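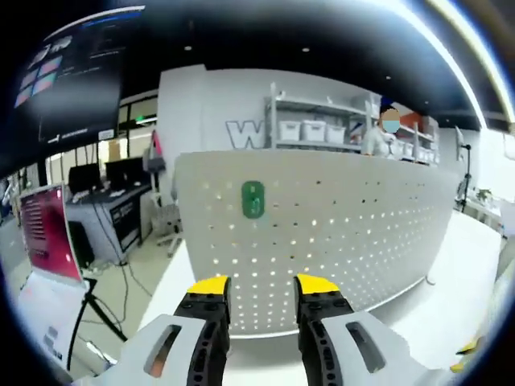

The second match programme of the season at Wemum has gone to print, and I should like to record how the supporters' pages were put together. Most of the copy was agreed in September, before the fixture changes. I wrote the remainder at a desk behind a white perforated screen with a green sticker on it, with the away report from Skerormont still unfinished.

The print run was set at 1000 copies, of which 343 were reserved for members.

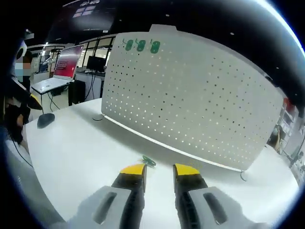
Hjalti Juhl wrote to ask whether the youth results might be given a full page, as the under-fourteens had now played six matches without a mention. The request was a fair one and has been granted.

The page will carry line-ups as well as scores — parents have asked for both.
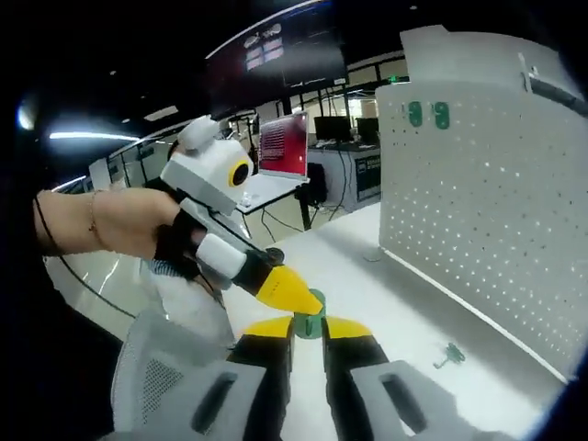

Reports from the Kvaran ground will continue to appear on the back cover. Contributors are asked to send their copy by noon on the day after a match. 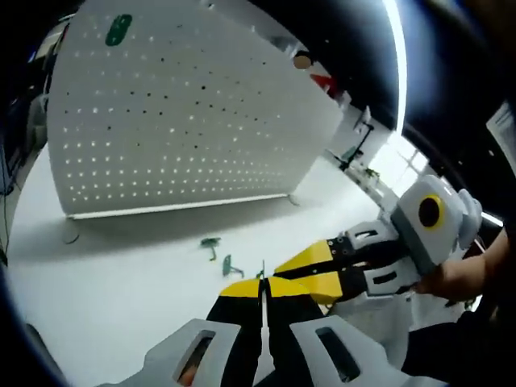
Late reports will be held over to the following issue, with the exception of cup ties.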